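Sim handoff of a floppy strip keeps failing, club deadline coming
Posted by irnarby_robotics in Student Projects

Our club at Irnarby has a two-arm simulation going for the Trikum challenge. The job: pass a thin flexible strip from the left gripper to the right one, then put it in a tray. A rigid block we can hand over all day. The strip has other plans. Out of 100 runs we get 17 clean handoffs, which our coach called "a start" in the voice people use for burnt toast.

The right arm goes to where the free end ought to be, closes, and comes away with a nice firm grip on air. We're sending it to a fixed point measured from the left gripper. Pose for the step I mean:
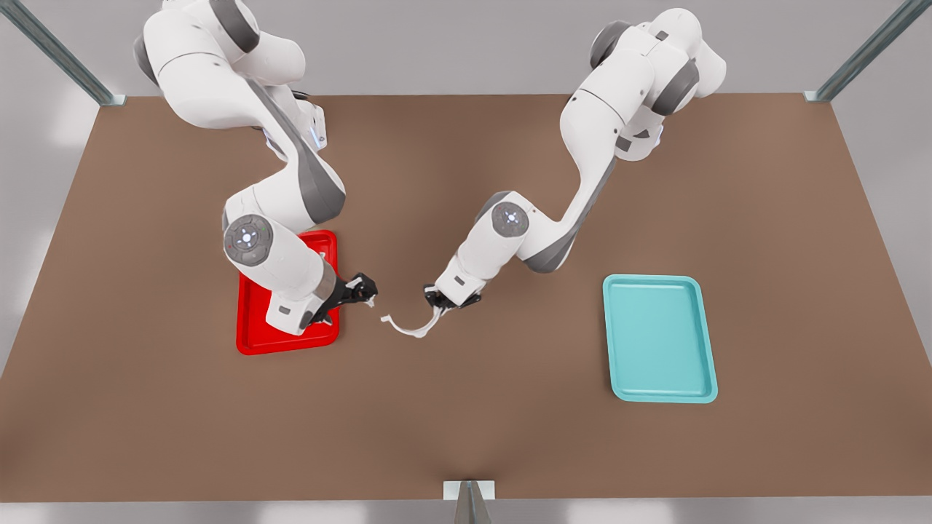 Kamran Abbasi: a fixed point will get you 17 every time, and you were lucky to get that. The free end moves depending on how the strip was picked up. If your sim gives you the strip as a chain of segments, read the position of the last one and aim for that, after everything has stopped swinging. We wait 90 time steps before closing. Boring to watch, works fine. Also check that the fingers close across the flat of the strip. Ours came in along it in January and we blamed the physics engine for a week.

bredelau_bot
Have you tried a stiffer strip

irnarby_robotics
The rules don't let us, but I admire the spirit.

Janjua
Agree with the last-segment idea, with one catch: check whether the scoring round lets you read it. Ours didn't, and we had to redo the whole thing from the simulated camera with 6 days left. If that's your situation, grab a bit farther in from the tip. You lose some neatness at the tray, but a small error in the position won't cost you the grip.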